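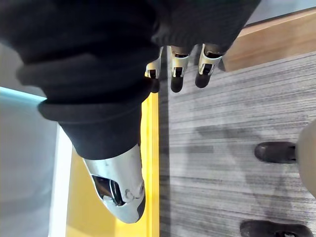

1/ I moved to Ladham in June and I want to write a few things about learning to bake bread in a rented kitchen. Maybe it helps another beginner.

2/ The oven in my apartment is old and the numbers on the dial are gone. I bought a small thermometer for the inside. When I set it to the middle, it shows 278 degrees Fahrenheit. For bread this is much too low.

3/ So my first 4 loaves were pale and heavy like a wet book. I ate them anyway, with soup.

4/ My neighbor Deming Ren baked for many years in Nundia. He looked at my dough and said only one word: "Wait." I had let it rise for one hour. He meant overnight, in the fridge.

5/ The next loaf rested 11 hours. The crust was brown and it made small cracking sounds on the rack – I stood there and listened until it stopped.

6/ About flour: the cheap one from the corner store is fine for me. I tried the expensive one from Flisach and my family could not taste the difference. My cousin Jinlong Lu says he could, but he says this also about water.

7/ Salt is a different matter. I forgot it one time. Please do not forget it.

8/ Somebody asked me if I knead by hand. No, I fold the dough four times, with half an hour between the folds. Wet fingers, so it does not stick. Between the folds I answer my email.

9/ I still can not make a nice cut on the top. The knife pulls the dough and the loaf opens on the side. If you know which blade is good and not expensive, please write to me.

10/ Tomorrow I try rye. Deming gave me a jar of his starter, and it already climbed out of the jar once – I will put it on a plate tonight.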